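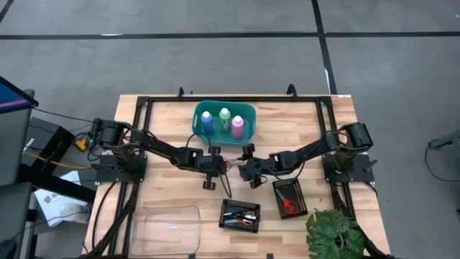

Surau Launches a Storage Service for People Who Are Tired of Buying Storage

NORNTHORPE, January. Surau, the home organizing firm that has spent five years politely stepping over other people's belongings, today announced Rothe, a service that sorts a household's clutter using the containers the household already owns. No matching bins are required, and none will be sold.

The company says the idea came from its own client records. Before a first visit, Surau asks customers to list every box, tub and basket in the house. The typical list was long. The typical list was also mostly empty containers, bought in hopeful moods and stacked inside one another in the hall closet.

"People would call us because they had too much stuff, and a good share of the stuff was things to put stuff in," said Marina Vlachopoulos, founder of Surau. "I include myself. I own a box that holds lids. I could not tell you what the lids are for."

How a Visit Works

A Rothe visit lasts four hours and costs $220, including a short return call in the spring. Two organizers arrive, drink whatever they are offered, and begin with the kitchen, where most families keep their batteries, birthday candles and foreign coins. Customers make every decision about what stays. The organizers are trained to keep a neutral face, a part of the course that new hires often have to repeat.

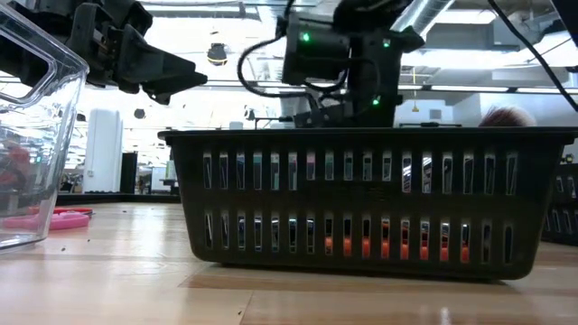

Labels are optional under the new service, to the relief of anyone who has lived with a label maker. Surau prefers containers that give themselves away. A clear plastic one will do, and so will a dark basket with slots in its sides, where a band of orange showing through the lower row is enough to tell a parent what is in there. Solid boxes with tight lids are reserved for tax papers, winter scarves and anything else the family has agreed not to think about until needed.

The company tested Rothe in 20 homes in and near Nornthorpe last fall. Most families finished the visit with more free shelf space than they started with. One finished with a second cheese grater nobody would claim, and it now lives in the Surau office, where it is used.

"I expected to be judged," said Horațiu Ene, whose home was part of the trial. "Instead I was asked, very kindly, whether I needed all the phone chargers. I said yes. We agreed to disagree, and they put them in a shoebox. I have since found a charger when I wanted one, so I have nothing to complain about, and my wife says it shows."
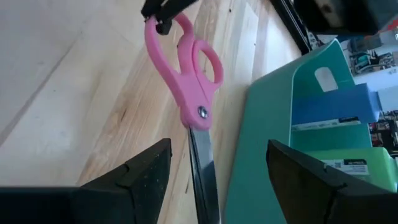

Availability and Booking

Rothe is open for booking now in Nornthorpe and will reach nearby Vister in April, once Surau has found parking there. Garages may be added to any visit for an extra charge. Attics are quoted separately, after someone has looked.

Customers who booked Surau's older full-house package may switch to Rothe before their visit and will be refunded the difference. Bins already bought under that package can be returned in any condition short of cracked.

About Surau

Surau is a home organizing firm based in Nornthorpe. It works with apartments, family houses and the occasional dentist's office. Press inquiries may be sent to Marina Vlachopoulos, who answers mail in the mornings and asks that no samples of storage products be enclosed.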